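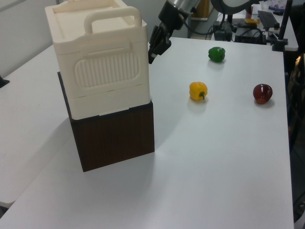
Does a Crate Keep Peppers Better Than a Bag? A Storage Test for a Small Kitchen

Course project report, Household Materials and Storage
Ollbridge, May

1. Why I picked this

Every storage guide I read for this course says roughly the same thing. Vegetables want air, so put them in a ribbed or slotted crate, stack the crate on something to get it off the counter, and they will last longer. Most of the guides were selling crates. The Curkex leaflet promises "days more freshness" without saying how many days, for which vegetable, or compared to what. Flores makes the same kind of promise in fancier type.

I had a cream-colored plastic crate with a carrying handle, a brown wood-grain box to stand it on, and a household that eats a lot of bell peppers. I wanted to know if the stack did anything besides look neat.

2. Question

Do bell peppers kept in an open plastic crate on top of a box stay firm longer than peppers kept in a tied grocery bag on the same shelf? A second question got added halfway through: does color matter? I had been buying green, yellow and red ones together and they clearly weren't behaving the same.

3. Setup

Each round used 6 peppers, two of each color, bought at the same store on the same trip. One of each color went in the crate and one of each went in the bag. The first round weighed 1265 grams in total. The second round weighed 1744 grams, which already tells you the problem with buying by count. The peppers in round two were huge, and a huge pepper doesn't dry out at the same speed as a small one. I should have matched them by weight and didn't.

I weighed every pepper at 7 in the morning on a kitchen scale that reads to the gram. I also gave each one a firmness score from 1 to 5 by pressing near the stem with my thumb. I did all the pressing myself and I knew which pepper came from where, so please treat the firmness scores as opinions.

The crate has vertical ribs on the front. When I started I assumed ribs meant ventilation. They are molded into the panel and no air goes through them. All the air comes in at the open top. I think a lot of shoppers make the same assumption, and the leaflets do nothing to correct it.

4. What happened

Round one ran nine days. The crate peppers lost more weight than the bag peppers in every color. The red one from the crate was wrinkled at the shoulder by day six and the red one from the bag was still smooth. On firmness alone the bag won.

Then on day eight the bag's yellow pepper had a soft wet patch on the bottom where water had collected in the plastic. The crate's yellow pepper had gone a bit leathery but I sliced it and ate it. The bag's went in the trash. So which one "kept" better depends on what you are counting, and the guides never say what they are counting.

Round two went about the same way, only slower. Total weight loss across all the peppers, both storage methods together, came to 276 grams for the two rounds. Green held up best in both places. Red was the first to wrinkle both times. That fits with red peppers being riper when picked, but two rounds of shopping at one store is thin evidence and I wouldn't repeat it as a fact.

5. The box underneath

One claim I could check cheaply was that raising the crate helps. For three days in round two I took the crate off the box and set it straight on the shelf. The daily weight loss did not change by more than the scale's own wobble. The crate is solid on the bottom, so I am not sure how the box could have helped in the first place. It does make the crate easier to reach, and the inside of the box is a good place for onions. Those are real advantages. They aren't freshness.

The stack has one drawback I didn't expect. The crate is slightly wider than the box, so it sticks out past it, and when I pulled it by the handle with one hand it slid. I started using two.

6. Problems with this test

Too few peppers. Sizes not matched. Kitchen temperature not recorded, and the oven was on most evenings. I skipped the weighing on one morning of round one and filled in the gap with an average, which is marked in the table I handed in. I did not test the refrigerator, and a reader could fairly say that is the only comparison that matters. The instructor's sheet from the Bokeden unit asked for room storage only.

7. What I would do with the result

I still use the crate, mostly for peppers I plan to eat inside a week. I would not pay extra for one because of a freshness claim. If I ran this again I would add a third group in a bag left open at the top, because I suspect it would match the crate for no money.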